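Brolard is coming back after all, and Yoshida is giving him a whole city to himself

Jan 10, 2021

Good news for those of us who have kept our back issues in the closet and refused every spring to let them go. Yoshida, the small press that took over the Ulis comics a while back, has confirmed that Brolard will return this September in a new mini-series of 4 issues, all of them set in Costton, the harbor town where he was last seen walking into the fog with one boot missing and the mayor's ledger under his arm.

Longtime readers will remember how that story ended, or more to the point how it didn't. The old Ulis book stopped at issue 17, in the middle of the ledger plot, with the Night Ferrymen still holding the bridge and a last page that promised "the truth about Costton" in thirty days. The thirty days went by, and then a good many years, and all we ever got was a one-page joke strip in a holiday special (it was a pretty good joke, I'll give them that).

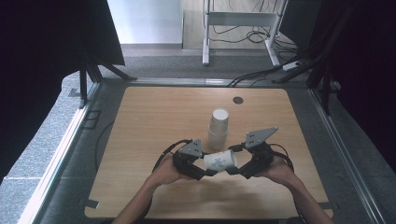
The new series picks up on the very same night. Yoshida says there will be no jump forward and no dream sequence to explain the gap, which made me happier than I expected to be at my age. The Ferrymen are back as well, and so is the lighthouse keeper's daughter, who only had a few lines in the original run but got more fan mail than the hero did, if the old letters pages are anything to go by.

The cover style is going back to the flat two-color look of the early issues, with the title running down the left side. Some people never liked that look. I always did, and I used to copy the lettering onto my school folders, badly.

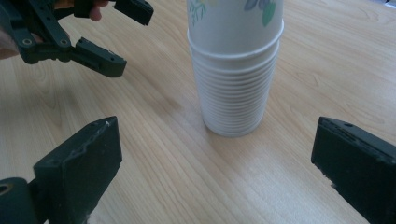 Takeshi Hattori wrote in the announcement that he had known how the ledger story ended since the week the old book was dropped, and that he had changed only one thing since then, "the part with the bell, which was silly." He added that Brolard would not be made any nicer for new readers, and that anyone hoping for a clean costume would have to hope for it somewhere else.

That all sounds right to me. Half the fun of Brolard was that he was a stubborn, tired sort of hero who got through a fight mostly by refusing to leave, and whose secret identity was known to everybody on his street. The later guest spots in other Ulis titles smoothed him out until he could have been anyone in a cape.

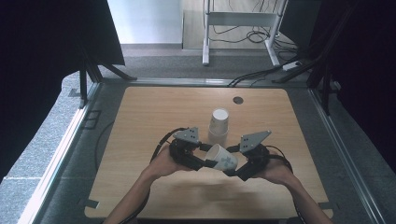
For those who never read the original run, or who lent it to a cousin and never got it back, Yoshida is also putting out a collected edition ahead of the launch. It will have the full run plus the holiday strip and 9 pages of pencils from the issue that never came out. The hardcover will be limited to 800 copies, with a regular paperback to follow for the rest of us. Prices haven't been given yet, and neither has a firm on-sale day for the first issue. Advance orders will go through comic shops first and the Yoshida website afterward.
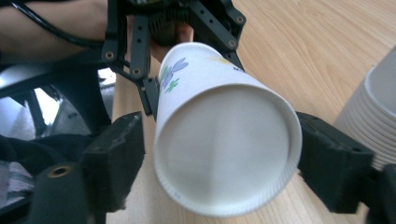
A white paper cup with a floral print on its side.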